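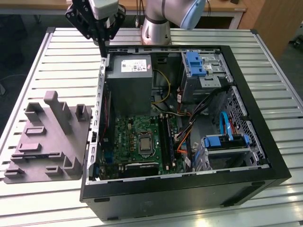 **Citgate Facilities and IT Services**

## Computer renewal: arrangements for July

The annual renewal of office computers begins in July and will cover 341 desktops at the Pultila and Werent sites. Staff whose machines are due for replacement will receive a letter from Eyvindur Bach giving the date and time of the visit.

Files kept on the desktop itself are not backed up and should be moved to the shared drive beforehand. Each visit takes up to two hours - please leave the desk clear and the computer switched on.

Old machines will be wiped and stripped for parts before the metal is sent for recycling. Last year this work brought in £3340, which was paid into the training fund.

Requests to change a visit should be sent to Kaj Sveinbjörnsson on extension 1150.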